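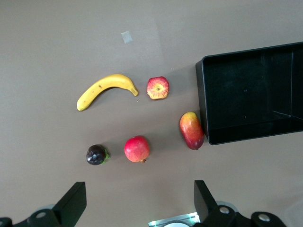
Keeping the Fruit Cell Alive: Setup, Upkeep and Two Repairs
Robotics Lab Project, Final Report
January 2025

1. What the project was supposed to be

Our proposal promised a study of grasp planning on soft, irregular objects. What we are handing in is a report on maintenance. The arm in the corner bay, known to everyone as Ots because of a label left on its base by some earlier group, had to be working before we could study anything with it, and getting it to work took most of the term. Our supervisor suggested we write up what we did instead of what we meant to do, and we took the offer before it could be withdrawn.

The job of the cell is simple. Fruit is laid out on a table, the arm picks up each piece with a two-finger gripper, and the piece goes into a black plastic bin. A camera at the wrist looks down past the fingers and tells the arm where things are. The software is Cloveck, a student-built package that has passed through several project groups and carries comments from all of them, including one that reads "do not touch, no idea" above a function we then had to touch.

2. The state we found it in

The handover folder contained a wiring diagram for a different arm and a receipt for tape. The arm itself powered up on the first try, which made us overconfident for most of an afternoon. After that we made a list of faults:

The wrist cable was clamped so tightly that turning the last joint past 70 degrees pulled on the connector and dropped the camera feed.
The left finger had play in it. You could wiggle it by hand, and every previous group evidently had.
The camera calibration file was for a lens that was no longer fitted.
The table had been moved since the last calibration. We know this because the old floor marks were under the recycling.

3. Setting up the table and bin

We fixed the table feet to the floor with brackets and then measured everything again from the arm's base. The bin goes on the right-hand side, seen from the wrist camera, and stays there. We tried it on the left first and found that the elbow came uncomfortably close to the bay wall on the way over, so the left side was given up without a vote.

The standard layout for a test is a banana, an apple, a mangosteen, a pomegranate and a mango. They were picked to be annoying in different ways. The banana has to be gripped across its width near the middle, or it swings. The pomegranate is round and heads for the table edge if the fingers close off center. The mangosteen is small and so dark that the first version of our detector filed it as part of the bin. The mango is the easy one as long as the wrist lines up with its long axis. The apple should also be easy and was responsible for more dropped picks than anything else, for reasons given in section 5.

Fruit is placed with clear space around each piece. Cloveck can't cope with touching objects, and neither, given the width of the fingers, can the gripper.

4. Repair one: the cable

This was the shorter repair. We took off the clamp, gave the cable a longer loop behind the wrist, and put the clamp back one bracket hole further up. The camera feed then survived the full range of the last joint. We ran the wrist back and forth through its range 109 times while watching the feed, a number chosen by whoever had the patience at the time, and saw no dropouts.

We also added a software limit so that the wrist turns back instead of winding the cable further around itself. The old code had such a limit. It was commented out.

5. Repair two: the fingers

The gripper fingers are black wedges held to their mounts by screws. The play in the left finger came from a mount hole that had worn oval. Tightening the screw helped for one session and then didn't, and we spent an embarrassing length of time tightening it again before taking the mount off to look.

We printed a replacement mount, and it came out slightly too thick, which pushed the fingertip off line. The two tips no longer met evenly. On the banana this made no difference. On the apple it meant one finger made contact early and nudged the fruit away from the other, so the gripper closed politely on nothing. The second print was sanded to fit and is the one now on the arm. A spare is in the drawer marked Idport, along with a note saying which of the two prints it is. Please do not remove the note.

Thread locker went on the finger screws during reassembly. We had left this out the first time, in December, and found one of the screws under the table after the break.

6. Calibration

With the fingers straight we could finally calibrate the camera to the gripper. Our first attempt used the fingertips as the reference points, which sounds sensible until you change a finger. We switched to the bracket behind them, which stays put. After calibration the arm's idea of an object's center was within 4 millimeters of our ruler's across the middle of the table. Out toward the edges it got worse, reaching 8 millimeters at the far corner, and so we don't put fruit in the far corner.

The light on the wrist housing needs a mention. It comes on with the gripper and throws enough glow on shiny skins to confuse the detector at short range. We fixed this by taking the detection image from higher up and trusting the calibration on the way down.

7. Routine care

For the next group, before each session:

Wiggle both fingers by hand. If either moves, stop and look at the mount.
Check the finger screws against their paint marks.
Look at the cable loop with the wrist at both ends of its travel.
Wipe the table. Crumbs of peel are detected as very small fruit.
Empty the bin and push it back against its stop.
Run one pick on the mango before anything harder.

8. What is left

The grasp planning study has not been started. The Grekton controller still takes two attempts to boot when the room is cold, and we have no theory about this that all of us believe. The calibration at the table edges could be improved with more reference points. The wiring diagram in the folder is now for the right arm, and the receipt for tape has been kept in case somebody is waiting to be paid back.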